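Notes on the Closure of the Copper Line at Ekcombe

Customers of Nukuso in the Ekcombe area were informed in September that the copper telephone network serving the village would be withdrawn and that all voice services would move to broadband. I have held a landline with the company for many years, and I set out below my understanding of the change for other residents in the same position.

The notice runs to 8 pages and is written in reasonable English, although the important dates are placed near the end. Under its terms, existing numbers will be kept. The handset is to be plugged into the router instead of the wall socket, and the old socket will cease to carry a signal once the exchange has been switched over. Roughly 2,000 lines are affected. 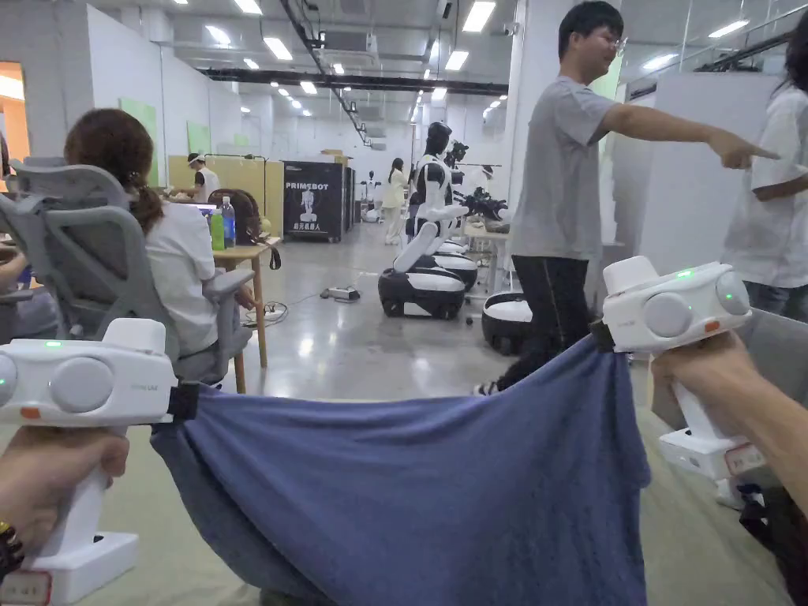
The matter of power cuts deserves closer attention than the notice gives it. A copper line carried its own current, and a plain corded telephone would continue to work when the lights went out. The new service depends on mains electricity in the home. Nukuso will supply a battery unit on request to households without a mobile signal, and the form for this purpose is numbered 421. It must be returned by post. I would ask the company to consider accepting it by telephone as well.

Residents with a care alarm should contact the alarm provider before agreeing to a date. My own unit, a Cidis model of some age, was not on the list of approved equipment and will have to be replaced. The local installer, Śliwiński, has confirmed that the work can be done on the same visit as the router.
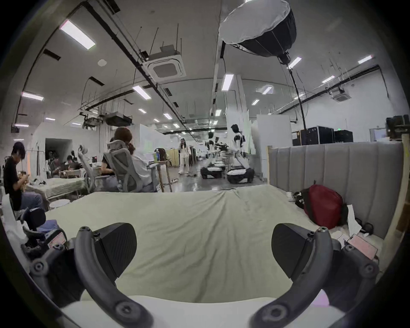
On charges, the monthly rental is unchanged for the first year. Calls to mobile numbers are now included up to 400 minutes, after which the usual rate applies. Paper bills remain available at a small fee, with an exemption for customers who have registered a sight difficulty.

I have written to the company on the question of the battery unit and await a reply. Any answer received will be published on this page.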